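Home Current Issue Archive Submit About
Print this article E-mail this article
January By Fasil Gebreyes and Zlata Yatsenko

3. The dishes, the water and the order of washing

Domestic science has written a great deal about what removes grease and very little about what people do with a plate between the last bite and the cupboard. The gap is understandable. Dishwashing without a sink is carried out standing up, in a bad mood, and usually with one's back to anyone who might be taking notes. We set out to study it anyway, at table height, where the whole business can be laid out flat: a tray for the dirty plates, a tray for the water, and a sponge.

The dish set was kept small on purpose. Our earlier inventory of shared flats recorded 139 separate pieces of tableware, and the main finding of that exercise was that we never wanted to handle 139 pieces of tableware again. Small round plates in pale colors were chosen for the present work. A dark plate forgives a careless washer; a yellow or pale green one keeps a record.

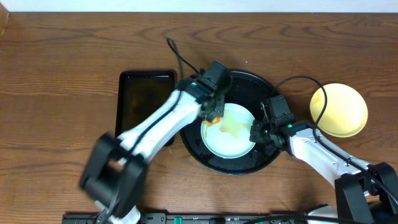
Soiling followed the Drirkell scale, which grades a plate from 0 (clean enough to serve a guest) to 5 (clean enough to serve a brother). Most household plates land at 2. A 2 is a plate with a smear over part of its surface and perhaps a stray scrap near the rim, the sort of thing a diner considers finished and a washer considers begun. We have seen the scale criticized for being subjective, and the criticism is fair, although raters in the Arent household diaries seldom differed by more than a single grade.

3.1 Holding the plates

Plates waiting to be washed have to wait somewhere. In the diaries the commonest answer was "in the sink," followed by "on top of each other," followed by silence. A raised-rim tray does the job better than either. It catches what drips, it can be carried off in one trip, and it draws a visible border around the problem. Its weakness is capacity. A round tray takes one small plate comfortably and two with some negotiation, after which plates begin to ride up on the rim and on one another.

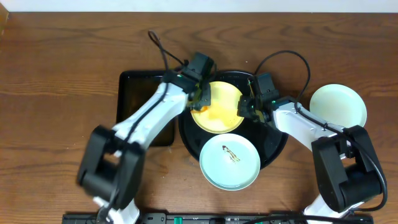
Respondents who used a tray at home rarely bought a bigger one. They stacked, and stacking moves sauce from the face of one plate to the underside of the next, so that a washer who began with two dirty surfaces ends up with three. The Öberg manual of 1950s fame among our colleagues recommends scraping first. Only a minority of our diarists admitted to scraping, and we suspect that some of those were being polite to Öberg.

3.2 Water and sponge

A shallow tray of water works well for the first plate and with declining conviction after that. Sauce goes into the water, the water goes brown, and the sponge sits in the middle of it taking on the color of its surroundings. The two-layer sponge, scouring pad on one side and foam on the other, remains the usual tool. Diarists were nearly unanimous that the rough side is for stuck food. They were just as nearly unanimous in using whichever side happened to be facing up.

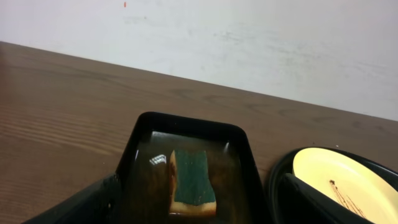
When should the water be changed?

Change it once the bottom of the tray is hard to make out, and before starting on any plate graded lower than the last one washed. Going from light soiling to heavy buys an extra plate or so before the change is due.

The rule is older than this paper and was quoted to us, with small variations, by people who then did not follow it. Over 290 diary entries mention the state of the water. The preferred word was "fine."

3.3 Sauce as a test soil

Brown sauce was adopted as the standard soil after a short and regrettable trial of egg. It shows well on pale glaze, holds a line when drizzled, and can be bought in quantity without prompting conversation. A streak is easier to grade than a smear: it has a length, a direction and a thick end, and a washer who misses part of it leaves evidence that two raters can agree on. The Zono protocol asks for a single streak across each plate. We did not insist on straightness, having met sauce before.

Figure 3. Small plates with brown sauce streaks, grouped at the round black tray.
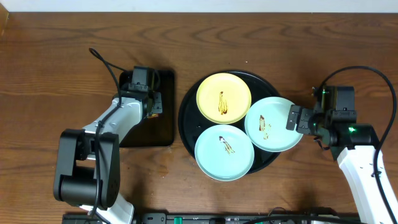 3.4 Limits of the approach

Nothing in this section touches on cutlery, which has its own literature and its own grudges. Glasses were left out as well. The tabletop arrangement also removes running water, and readers whose habits depend on a tap should apply the grading and ignore the rest. Drying was recorded on Thursday only, and by one of us, who used a sleeve.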